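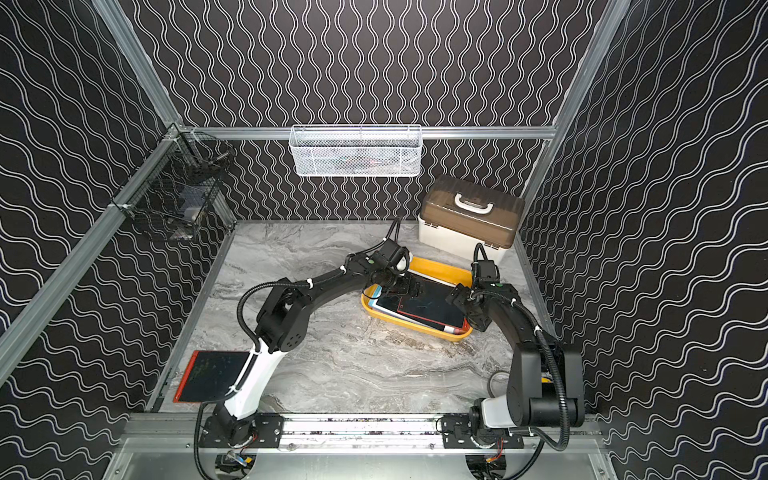

4.2 Patterned Backgrounds and the Shelf-Finding Task

Figure 3. Wavy-line paper on three walls, white lines on black, with the lines running up and down at the back and sideways on the left and right. One white and one black wire-mesh basket hang from the rails.

I came to wallpaper by accident. My first study was supposed to be about storage in small rental apartments, and I kept getting answers to a question I hadn't asked. People told me where they kept their keys and their mail, sure, but then they went off on the walls. The walls were too busy, the stripes made the closet feel tight, the old flowers made it hard to find anything. After the twentieth or so comment like that I gave up and wrote a second survey (the full text is in Appendix B).

The second survey went out in January to tenants in two buildings, which I'm calling Zukia and Alipour after the streets they stand on. I got 155 usable replies out of 300 mailed, and I was pretty pleased with that, given that the form ran to four pages and the return envelope was the cheap kind that doesn't stick. Of those 155 people, 78 said they had at least one patterned wall in a room where they also kept things on open shelves or in hanging baskets. That's the group I care about in this section.

What I wanted to know was simple enough. Does a strong repeating pattern make it harder to find a small object in front of it? Older work on visual clutter mostly uses letters and dots on a screen, and I like that work a lot, but a hallway closet isn't a screen. You lean in, you move your head, you shove the umbrella out of the way. So I asked people to rate how often they lost sight of something that was right in front of them, on a scale from "never" to "daily," and to tell me which way the lines on their paper ran, if it had lines.

Line direction matters more than I expected! Tenants with upright stripes or waves complained mostly about tall thin things like pens, scissors and spare curtain rods. Tenants with sideways patterns complained about shelf edges, which seemed to melt into the paper. Two of them had bumped a hand on the same shelf more than once. I don't want to lean too hard on this, as the sideways group was small and a good part of it lived on one floor of Alipour, where the hall light is terrible.

Mesh storage was its own little puzzle. A grid in front of a pattern gives the eye two sets of lines to sort out, and I figured everybody would hate it. They didn't. Ratings for mesh came out close to ratings for solid bins, and the comments were all over the place. One person wrote that she liked seeing what was in the basket without taking it down. Another wanted every wire thing in the building thrown in the river. My guess - and it's only a guess - is that people who dislike mesh just don't buy it, so the folks who answered had already picked a side.

Color contrast behaved the way you'd think. Light objects on dark paper were rated easy to spot, dark objects on dark paper were not, and mid-tone objects landed in between. I coded the colors from the tenants' own words, so "kind of oatmeal" and "dirty white" both went in as light. The coding sheet follows the Sornivum scheme with one change: I dropped its 6 texture codes, which didn't fit paper at all and slowed me down badly.

Section 4.3 takes up the follow-up visits at Uditgate, where the landlord had just repainted half the units plain white and left the other half alone.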